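4.2 Budgeting for the hand-held grippers

Our first equipment plan, drawn up in October, priced the grippers to the penny and everything else by optimism.
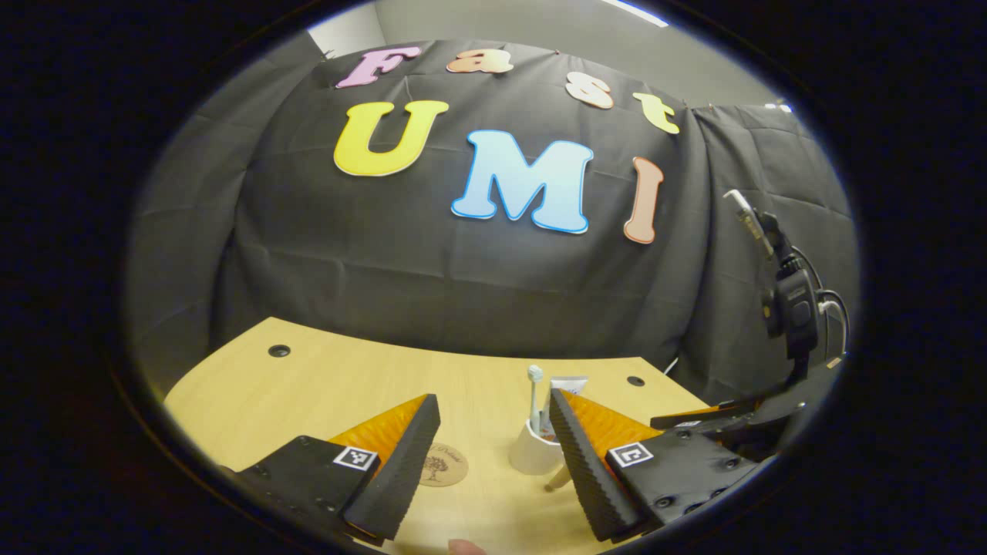

The finger pads were the line we got most wrong. Menon sells them in sets of 4, and at Skellescombe we had allowed two sets for the whole project. We now order nine, and treat them as stationery.

Figure 3. Gripper fingers open on either side of a cup holding a toothbrush and toothpaste tube.

Household props cost next to nothing, though the purchasing system at Plodunance took as long to approve a toothbrush as a camera. Cables, spare screws and printed markers came to roughly 1097 pounds, a sum that appeared nowhere in the original plan — or in any of its revisions. Groups planning a similar purchase should price the second gripper together with the first, and set money aside for replacing both.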